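4.2 치수 재현성에 대한 재검토

적층 제조 장비의 사용 설명서는 대체로 출력 전 베드 수평 보정을 한 번만 수행하면 충분하다고 적고 있다. 선행 연구도 이 전제를 별다른 검증 없이 받아들여 왔다. Carrasco와 Leite는 Jendby 압출기를 대상으로 한 실험에서 보정 주기가 치수 오차에 영향을 주지 않는다고 보고하였으나, 해당 실험의 시편은 모두 같은 스풀에서 나온 필라멘트로 제작되었고 노즐 교체도 없었다. 이런 조건에서 얻은 결과를 일반적인 작업 환경에 그대로 적용할 수 있는지는 의문이다.

본 연구에서는 시편 2,000개를 출력하고, 이 가운데 첫 층이 정상적으로 부착된 1,920개를 분석 대상으로 삼았다. 제외된 시편을 실패로 집계하지 않는 관행은 이 분야에서 흔하지만, 그렇게 계산한 재현성 지표는 장비의 실제 성능보다 좋게 나올 수밖에 없다. 따라서 이하의 수치는 모두 제외 전과 제외 후를 나누어 검토하였다. 슬라이서로는 Ozoliņš를 사용하였으며 층 높이와 충전율은 전 구간에서 고정하였다.
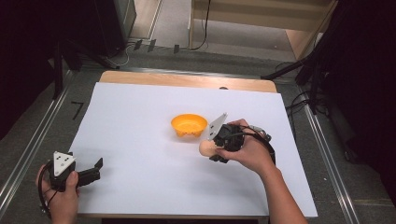 그림 2. 흰색 판 위의 주황색 소형 그릇과 손에 쥔 검은색 그리퍼.

보정 주기를 달리한 두 집단을 비교하면, 제외 후 자료에서는 선행 연구와 마찬가지로 뚜렷한 차이가 나타나지 않는다. 그러나 제외 전 자료로 돌아가면 사정이 다르다. 부착 실패는 보정을 한 번만 수행한 집단에 몰려 있었고, 특히 548번째 출력 이후에 집중되었다. 이 시점은 노즐을 교체한 직후와 겹친다. 교체 자체가 원인인지, 교체 과정에서 베드에 가해진 힘이 원인인지는 이번 설계로 가릴 수 없다. Stergiou는 유사한 현상을 베드의 열변형으로 설명하였지만 온도 기록을 제시하지 않았으므로 그 해석을 채택할 근거는 부족하다.

펌웨어의 자동 보정 기능에 대해서도 신중할 필요가 있다. Ustia 펌웨어는 보정이 끝나면 완료 메시지를 출력하지만, 이 메시지는 측정 절차가 종료되었음을 뜻할 뿐 측정값의 타당성까지 보증하지는 않는다. 실제로 같은 위치를 연속으로 측정했을 때 허용 범위를 벗어난 값이 나와도 메시지는 동일하였다. Marinho와 Araújo가 제안한 보상 알고리즘 역시 이 측정값을 입력으로 사용하므로, 입력의 오차가 보상 과정에서 줄어드는지 오히려 커지는지부터 확인해야 한다. 저자들은 전자라고 주장하나 공개된 코드에는 이를 검증하는 절차가 포함되어 있지 않다.

재료의 영향도 따로 떼어 보기 어렵다. 목분이 섞인 Skuvwood 필라멘트는 표면이 거칠어 버니어 캘리퍼스의 접촉 위치에 따라 측정값이 달라졌다. 이 편차를 장비의 오차로 볼 것인지 측정의 오차로 볼 것인지에 대한 합의는 아직 없으며, 두 오차를 합산해 보고한 기존 문헌의 수치를 본 연구의 결과와 직접 비교하는 것은 적절하지 않다. 측정자 간 차이는 4.3절에서 다룬다.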